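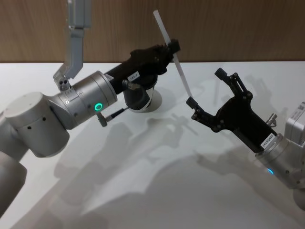
半透明塑料条通常用什么材料制成？

最常见的是聚丙烯和聚乙烯，要求较高强度时用尼龙，要求较高透明度时用聚酯或聚氯乙烯。

塑料条

塑料条是长度远大于宽度和厚度的塑料制品的统称，截面多为扁平矩形，也有圆形、半圆形和带槽的异形截面。不加颜料的塑料条一般呈乳白色或半透明，俗称“本色条”。塑料条广泛用于捆扎、封边、装订、衬垫和手工编织，既可作为成品出售，也可作为其他产品的零件。

目录
1 名称
2 材料
3 制造
4 种类与用途
5 裁切与保存
6 回收
7 参见

名称

中文里“塑料条”“胶条”“塑料带”三个词常常混用。一般来说，较硬、能自行保持形状的称为“条”，较软、可以成卷收纳的称为“带”。“胶条”多指用于门窗密封的软质制品，材料有时是橡胶，严格来说不属于塑料条。在文具行业，用来夹住散页的槽形塑料条又称“抽杆”或“夹条”。

材料

聚丙烯密度小，耐反复弯折，本色呈半透明，是打包带的主要原料之一。聚乙烯更柔软，手感略带蜡质，低温下仍保持韧性。尼龙的强度和耐磨性较好，常用于制作扎带，但会吸收空气中的水分，过于干燥时容易变脆。聚酯透明度高，伸长率低，适合需要保持张力的场合。聚氯乙烯可通过增塑剂调节软硬，硬质的用于边框和线槽，软质的用于密封和门帘。

半透明的外观与材料的结晶有关。聚乙烯和聚丙烯属于半结晶塑料，内部的结晶区和非结晶区折射率不同，光线经过时发生散射，因此看上去发白。同一种材料做得越薄，透光越明显。薄条透光而厚板呈乳白色，并不表示两者成分不同。

制造

多数塑料条由挤出法生产。颗粒状原料在料筒内加热熔融，由螺杆推过模头，形成连续的型材，再经水槽或风冷定型，最后按长度切断或收卷。打包带在冷却后还要加热拉伸，使分子链沿长度方向排列，纵向强度因此提高，横向则较容易撕裂。

另一种做法是先制成片材，再用圆刀分切。分切得到的条边缘较锐利，厚度均匀，适合用作垫片和量尺坯料。形状较复杂的短条，例如带齿的扎带，则用注塑法一次成型。

Villaseñor手工材料作坊的产品目录把本色条分为薄、中、厚3档，薄条用于编织，中条用于书脊衬垫，厚条用于盒盖加固。目录中编号3059的一种为磨砂面，编者Montserrat Gallegos注明其正反两面光泽不同，拼接时应统一朝向。

种类与用途

捆扎用：包括打包带和扎带。打包带配合金属扣、塑料扣或热熔接头使用，用于纸箱和成捆物品。扎带一端有锁扣，带身有细齿，穿入后只能单向收紧，可重复使用的型号另设释放片。

封边用：粘贴在板材侧面，遮盖切口。常见的有平条和U形条两类，U形条可直接卡在板边，不一定需要胶水。

装订用：夹条从侧面套住纸张，取下后纸上不留孔。夹条能夹住的页数取决于槽宽，装得过满时槽口会张开，之后夹持力下降。

衬垫与支撑用：衣领、帽檐和布艺收纳盒中可缝入塑料条，以保持轮廓。缝制前一般将条的两端剪成圆角，以免刺破布料。

编织用：扁平的塑料条可编成提篮、坐垫和托盘。Cirilo Quintero在《Gremon编织手册》中介绍的入门图样以4根经条起底，纬条逐圈压紧，收口时把余端折回并插入内侧。该书修订版于2018年6月印行，增补了由Ifeoma Lawal绘制的收边图。

裁切与保存

薄条可用普通剪刀剪断，较厚的条宜用美工刀沿直尺反复轻划，再沿划痕折断。聚丙烯韧性较大，划痕后往往折而不断，需要切透。弯曲较硬的条时，可先浸入温水使其软化，定型后再冷却。

成卷的塑料条长期收卷后会留下弧度，称为“记忆弯”。反向卷绕后静置可以减轻，但不易完全消除。直条应平放，悬空搁置容易下垂变形。日光中的紫外线会使聚丙烯和聚乙烯发黄、变脆，表面出现细小裂纹，室外使用的产品通常添加抗紫外线助剂。

塑料条表面易带静电，吸附灰尘，浅色台面上的碎屑也不易看清。清洁时用微湿的布擦拭即可。聚丙烯和聚乙烯的表面能较低，一般胶水粘不牢，粘接前需要涂底剂，或改用热熔、铆接等方法。

回收

聚乙烯和聚丙烯都属于热塑性塑料，可以重新熔融加工。细长的条状物容易缠绕在分拣设备的转轴上，有些地方因此要求将其剪短或捆成小束后投放。混有金属扣的打包带应先拆去金属件。不同材料的塑料条外观接近，回收时可借助密度区分：聚丙烯和聚乙烯浮于水面，尼龙、聚酯和聚氯乙烯下沉。

参见

打包带
扎带
封边条
挤出成型
聚丙烯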